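Shares 13 | Comments 6

Lunch club moves to the Nirulley Road hall

Mon 23 September

The Clorkley lunch club will meet in the Nirulley Road hall from next week while the kitchen at the old school is being rewired. The days and times stay the same. Doors open at noon, the meal is served at half past twelve and most people are away by two.

The hall is on the 141 bus route and the stop is almost outside. If you come by car, use the lower car park, as the upper one belongs to the dental surgery and they do ticket. There is a ramp at the side entrance. The front steps are steep and the handrail is only on the left going up, so the side door is the better choice for anyone with a stick or a frame.

Meals will be a bit simpler for the time being. The hall kitchen has one Beko cooker and a small fridge, which is enough for soup, jacket potatoes, pies and a hot pudding, but roasts will have to wait until we are back at the school. The price comes down to £6 to reflect this. Tea, coffee and water are included as before.
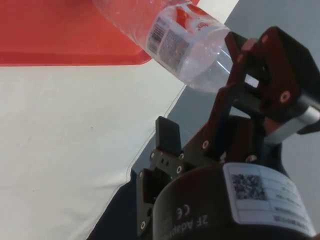
What to tell us before you come

Please let us know about any food allergies, even if you have told us in the past. The old cards were kept in the school kitchen and some of them were years out of date, so we are starting again with a new set. A form is on the table by the door. You can also ring the office and we will fill it in for you over the phone.

We need to know by Friday morning if you want a meal the following week. The hall seats fewer people than the school did and we can't add chairs at the last minute. If you have booked and can't make it, ring as early as you can and your place will go to someone on the waiting list.

People who have a meal delivered at home don't need to do anything. Deliveries will go out a little later than usual for the first fortnight while the drivers get used to the new starting point.
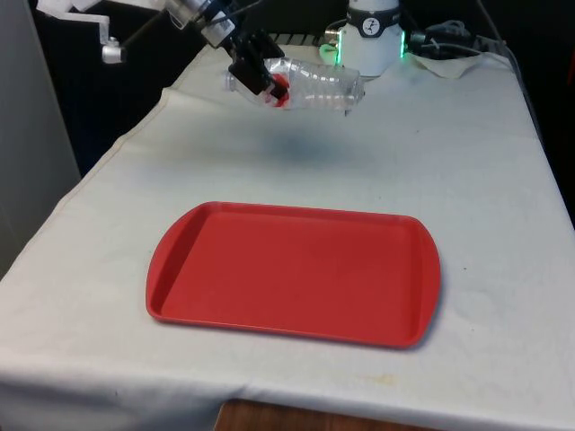
The rewiring is being done by Miettinen Electrical, who also did the library. They expect to finish in November, though the date depends on what they find behind the serving hatch, where the wiring is the oldest in the building. The school has asked for the kitchen floor to be replaced at the same time and that may add a week.

Last month's raffle raised £200, and the money has gone on a new hot cupboard. It will stay in its box until the move back. The quiz afternoon has been put off until after Christmas, and tickets already bought will still be valid. If you would like your money back, bring the ticket to any lunch.

Large-print copies of the menu are at the library desk and the post office.

Clorkley Community Newsletter | Contact the office | Back to top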